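Chapter 2
Water and Waste in the Growing Town

When Stamville was laid out in 1821, its households drew water from shared wells and emptied their waste into pits behind the house. The arrangement served a small settlement. As the town grew, the pits began to foul the wells, and fever returned each July.
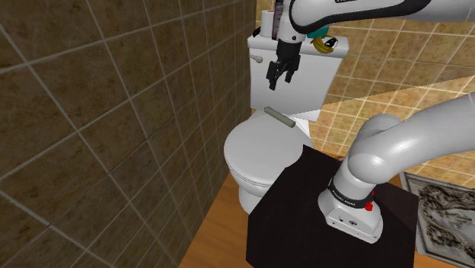

Indoor plumbing changed the duties of local government as much as it changed the home. A flush toilet requires a steady supply of water, a drain, and a sewer to receive the flow - works that few families could build alone. Otumell, the first town in the district to lay public sewers, connected 444 houses and paid for the pipes over 40 years.

This chapter examines how such systems were planned and financed. Section 2.1 considers the supply of clean water.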